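How a Tennis Tiebreak Works

A set of tennis is normally won by the first player to take six games with a lead of 2. If the score reaches six games each, most competitions use a tiebreak to finish the set.

In a tiebreak, points are counted one, two, three and so on. The first player to reach seven points wins, provided the lead is at least 2. If the score is 6–6, play continues until one player is 2 points in front.

The player whose turn it is to serve serves the first point. The opponent then serves the next 2 points. After that, the players take turns serving 2 points each.

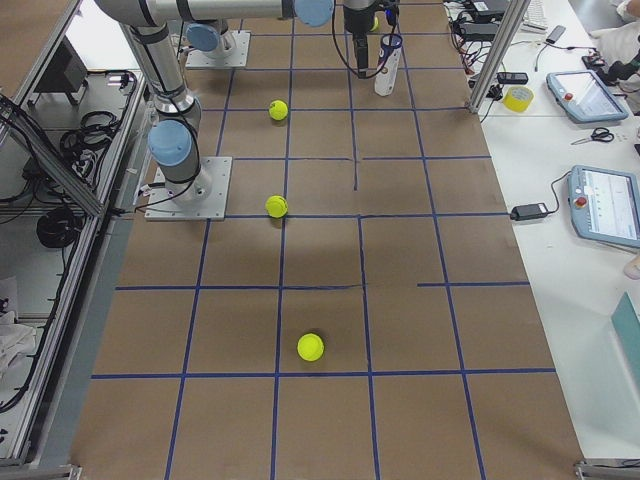
A reader from Trereck asked whether there is a highest possible score, as her club's longest tiebreak in July finished 18–16. There is no limit. A score of 47–45 would be allowed under the same rule.

Players change ends after every six points. This shares out the effects of sun and wind. The winner of the tiebreak wins the set, and the score is written as 7–6. The loser's tiebreak points are often added in brackets, so 7–6 (5) means the tiebreak finished 7–5.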